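Ticket 465
Subject: Slim parallel gripper drops or knocks chess pieces, wide gripper doesn't
Project: Litbridge
Component: end effector / simulation
Opened by: Celeste Jara
Assigned to: Nahuel Escobar
Status: Resolved, one follow-up open

Celeste Jara, 9:10 am
I'm comparing the two grippers for the tabletop task and can't get a fair result out of the slim one. Same arm, same board, same controller settings, and the only change between runs is the gripper model and its tool offset.

The wide gripper from Fuentealba picks up a lone pawn nearly every time. It's too bulky once pieces are side by side, which we expected. The slim one from Plutia should be the better choice for crowded squares, but it fails in two ways:

1. It closes on a tall piece, lifts, and the piece rotates in the fingers and falls out.
2. On the way down it clips the top of the king, even when the target is a different piece.

The second one bothers me more. The planner reports a clear path each time and no collision is logged until contact. I've restarted the simulator, reloaded the scene and cleared the saved plans. No change.

Settings at the time: finger force at default, approach height 44 mm above the board surface, straight vertical descent, wrist locked.

Nahuel Escobar, 9:35 am
Thanks. A few questions before I touch anything.

Is the approach height measured from the fingertips or from the flange? The two gripper files don't use the same convention. The Fuentealba file puts the tool point at the fingertips. I have a feeling the Plutia one leaves it at the mounting face.

Also, can you send the friction values you have for the pieces? If they're still on the simulator default I'd expect exactly the kind of rotation you describe.

Celeste Jara, 10:05 am
I set it in the controller as a tool height, so whatever the file says the tool is. I hadn't checked the file. Friction is on default for every piece and for the pads on both grippers.

The render from the paused run is attached. The arm is in its approach pose with the slim gripper on.

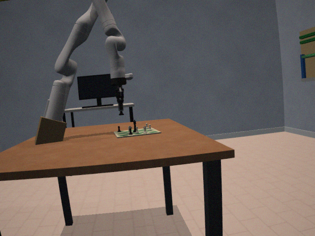

Slim gripper over the board, arm paused before contact. The black king is the tallest piece.

I put the king close to its neighbours on purpose. There's a small light piece right next to it, and that is the pick I most want to work. If the slim fingers can't get in there, I don't see much reason to choose them over the wide ones.

Nahuel Escobar, 11:20 am
Found the first part. The tool point in the Plutia file is at the mounting face, as suspected. The controller thinks the tool ends well above where the fingertips are, so your approach height is wrong by the full finger length. On a pawn you can get away with it because the descent gets stopped by the table limit. On the king there's no room at all.

To fix it on your side:

Open the tool definition for the slim gripper.
Move the tool point down to the centre of the fingertips, along the tool axis only. Leave the rotation alone.
Save it under a new name so the old runs can still be replayed.
Reload the scene. Changing the tool with the scene open doesn't update the planner.

That doesn't explain why no collision was predicted. Looking into it now.

Celeste Jara, 11:50 am
Done. Approach now stops where it should. The king isn't being touched on a pick from an open square. Picking the piece beside it still knocks it over in maybe half the attempts, with the planner still saying the path is clear.

Nahuel Escobar, 1:40 pm
Second part. The collision shape for the slim gripper covers the body but not the fingers. They render fine and they make contact in the physics, but the planner doesn't know they exist. The wide gripper's file has proper finger shapes, so the comparison was never going to be even.

I've added two thin boxes for the fingers and put the file in the shared folder. I also changed two other things in your scene:

Pad friction is now set explicitly on both grippers, same value.
Physics rate is up to 3,000 steps a second during the grasp. At the old rate the pads were sinking into the piece a little and then being pushed back out, and I think that was starting the rotation. It runs slower now – sorry about that.

Please run both grippers again with no other changes. If you adjust the finger force, do it as a separate batch.

Celeste Jara, 3:55 pm
Both batches finished, 329 picks for each gripper, same list of starting positions.

Slim gripper: no more clipping on the approach. Rotation is mostly gone on the short pieces. The king still turns now and then if it's gripped low, so I've moved its grasp point up toward the middle of the piece and that looks steadier in the handful I watched.

Wide gripper: about the same as this morning on lone pieces. The planner refuses most picks beside the king, correctly as far as I can tell.

For crowded squares I'd go with the slim one. For everything else I don't have a strong preference, and the wide one is more forgiving if the position estimate is off by a bit.

One thing left. The controller build from Vilimeo still loads the old tool file at start-up unless I pick the new one by hand. I forgot once and lost a batch to it.

Nahuel Escobar, 4:15 pm
That's the start-up profile, it stores the tool by name. Edit the profile and point it at the new name. I'd also delete the old entry from the menu but keep the file itself, as the replays need it.

I'll report the missing finger shapes to Plutia. Closing this as resolved. The grasp height on the king goes in a follow-up ticket, please attach your position list there and note which piece was beside it for each failed pick.

Celeste Jara, 4:25 pm
Profile changed, starts up with the right tool now. Follow-up opened and the list is attached.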